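# Holding hands with a robot in Clurnard

*December 2018*

I was told to wear flat shoes and bring a jumper, and I'm glad I listened to both, because teaching a robot involves a great deal of standing about on carpet with your knees slightly bent. I'd gone up to Clurnard to spend a day at Flakari, a small firm that does one thing: it gets robots to learn jobs from people who have never written a line of code in their lives. People like me, in other words!

I'd imagined keyboards. What I got first was a pair of handles and a foot pedal. You hold the handles, you move, and the robot moves with you (a tiny bit late, like a friend copying your dance steps at a wedding). Press the pedal and it starts remembering. Let go and it stops. That's the whole of the training I was given before they let me loose, and I'd have liked rather more.

My first go was a reach. Arm out, hand down low over the carpet, fingers a little open, then hold it there. Easy enough with your own arm, which has been doing it for decades. With somebody else's arm, made of bellows and screws, I kept stopping too high, then lurching. I held my breath every single time, as if that would help the robot. 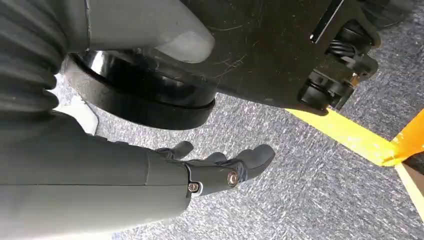 Stop watching the fingers and think about where your elbow is, came the advice from behind me, the hand goes where the elbow lets it.

I tried it, and it was so irritatingly right that I laughed out loud. My elbow had been glued to my ribs. Once I let it float, the reach came down in one go, and I got my first clean recording of the day. You need plenty of those. Flakari likes 2000 for a new job before they'll let the robot have a try alone, and a good operator, on a good day, manages 700. I managed 6 before lunch, and one of those was later thrown out because I'd sneezed.

The sneeze is the part I keep telling people about. The robot can't tell which bits of what you do are the job and which bits are just you. If I wobble before every grab, it learns that grabbing begins with a wobble. One of the older programs, from a trial at Stamano in November, still has a little pause in it that came from an operator who liked to check the clock. They've left it in, partly out of fondness, I think.

After a sandwich we moved on to the other way of doing things, which is teaching by hand. No handles this time. You set the arm so that it goes limp (they call it "floppy", and I was pleased to find that the proper word and the silly word were the same), then you take hold of it and walk it through the job yourself. It's heavier than it looks and it resists a bit on the turns, like steering a shopping trolley with a full load of tins.

The practice job at the table was passing a card. It sounds like nothing, doesn't it? But think about how you take a card from someone. You don't snatch, you don't clamp down while they're still holding on, and there's a small moment when you both have it. Getting that moment into a machine takes ages. Close too soon and you're in a tug of war, close too late and the card's on the floor.

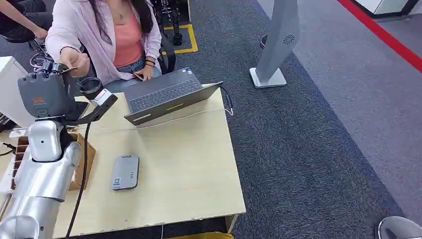 *A card, a gripper and an open laptop at the handover table.*

I did eight handovers and loved every one. By the third I'd begun saying "thank you" to the gripper, which I gather is common. By the fifth I'd worked out that I was offering the card at a different angle each time, and I apologised for being so messy. Wrong again! They want the mess. If every card arrives in just the same spot, the robot learns that spot and is baffled by any other. So the wobble is bad and the variety is good, and telling one from the other is most of the craft. I never quite got the knack.

Which way is better, handles or hands? Opinion at Flakari is split, and lunch got quite heated about it. Handles let you work from across the room, and you can keep going for longer. Hands give you the feel of the thing, the little push back when you touch something solid. The Rusnák method, which half the office swears by, starts with hands and switches to handles once you've got the feel in your shoulders. I'd sign up for that one, though my shoulders had plenty of feeling in them already by teatime.

On the train home I caught myself picking up my ticket very slowly, elbow out, fingers a little open. The man opposite moved his coffee.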